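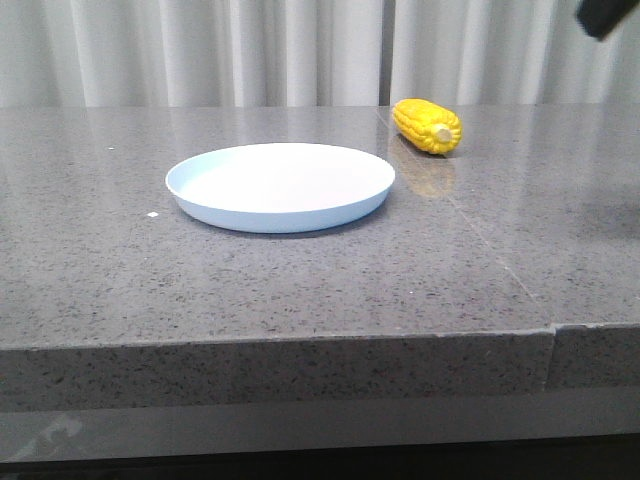 Why does a Fultia lock refuse to end a ride at the far end of the trail?

The lock ends a ride only when it has checked in with the booking system from inside a return zone. If the booking is one-way and the far zone isn't attached to it, the lock will close but the ride keeps running, and it won't open again until somebody releases it by hand.

Status: Closed, then reopened, then closed
Product: Fultia frame lock, rental version
Connected to: Trirnirent bookings
Site: Brerkolness trail, upper depot and lower depot
Priority: Low (set by system). High (set by us). Low (set by system again)

Problem as reported

Guests take bikes from the upper depot, ride down the old rail line to the lower depot, and the Henríquez van brings bikes and people back up. On Thursday morning a family did exactly this. They put 3 bikes in the rack at the bottom, closed the locks and tapped End Ride. The app said "You are not in a return zone." They were leaning on the return zone sign at the time.

The locks then stayed shut, with the rack bar threaded neatly through all of them. The van was on time, for once, and left without the bikes. The family got a ride up and a bill that was still growing when they reached the top.

What we tried first

Restarted the app. Restarted the phone. Restarted a different phone. Stood in the middle of the parking lot with the phone held overhead, which the help page recommends for "weak signal areas" and which had a small audience by the end.

Pressed the button on the lock for 4 seconds. Green light, then red light. The manual says green then red means "ready" on one page and "fault" on another.

Ended the rides from the Trirnirent desk screen. This stopped the charges, so that was something. It did not open the locks. The desk screen believed the bikes were available and promptly offered them to the next guests, at the upper depot, where the bikes weren't.

Reply from support

Thank you for contacting us. Please check that Bluetooth is on and that the lock battery is charged. If this solves your issue, no action is needed.

Our answer

Bluetooth was on. Batteries were full on every lock. We had mentioned this in the first message, under the heading "Bluetooth and battery." Action is needed.
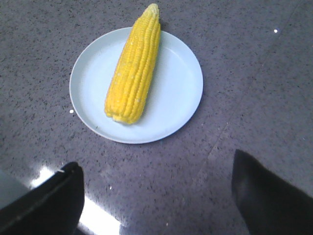
The next thing we looked at was the map. In the Trirnirent settings each depot is a circle you drag into place, and the lower depot circle looked fine until we zoomed in. It had been drawn over the old ticket office, where the racks used to be before they were moved across the stream. The circle covered the office, a flower bed and a good part of the stream. Anyone who wanted to return a bike correctly could have done it by wading.

We dragged the circle over the racks and saved. Then we drove down with a test bike, closed the lock, tapped End Ride, and got the same message as before. Drove back up. It is a very pretty road and we have now seen plenty of it.

Support asked for the lock log. You get it by holding the phone against the lock and choosing Export, and what comes out is 3,000 lines of text with no line breaks. We sent it anyway. We also sent a screenshot of the map, before and after.

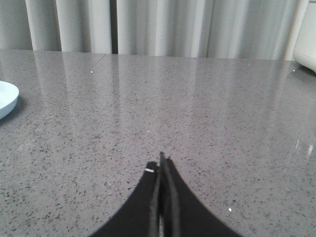
Page 3 of 4

Reply from support, second level

Thank you for the log. The map change was saved correctly and you should keep it. The lock, however, does not read the map live. It copies the list of return zones when a ride starts and keeps that copy until the ride ends. Your test bike had been checked out before the circle was moved, so it was still carrying the old one.

There is a second problem. The product "One-way ride with van" in your Trirnirent account has only the upper depot under Allowed Returns. It seems to have been copied from "Half-day loop" and renamed. Please add the lower depot.

Our answer

That would be us. The one-way ride was set up at the end of last season, in a hurry, by copying the loop. Until then the van driver from Henríquez had been closing rides with the staff card, and the staff card ignores zones altogether, so it all looked perfectly healthy. This season the driver no longer carries the card.

What fixed it

Under Products, open the one-way ride and add the lower depot to Allowed Returns. Save. The Save button is at the top of the page, for reasons known to Trirnirent.

End every open ride on that product, then check the bikes out again so the locks pick up the new list. A lock in the middle of a ride won't.

To free locks that are already stuck, hold the staff card flat against the lock until the light goes green and stays green. If it goes green and then red, the card has expired. (So that's what it means. We have asked for the manual to say so on both pages.)

Tested at 7:15 the next morning with one bike, one-way booking, lower depot. Ride ended on the first tap. Tested again with airplane mode on: the lock closed, held the ride open, and ended it when the signal came back, with the charge stopped at the time the lock was closed.

Refund for the family sent from the desk. The receipt calls it a "late return adjustment," and we can't edit that text.

Still open

The availability screen shows a bike as ready wherever its ride was ended, even when it is sitting at the bottom of the hill waiting for the van. Support says this is expected behavior and has moved it to feature requests. We have added our vote. The counter beside it still says the same as before, so there may be a separate ticket about that.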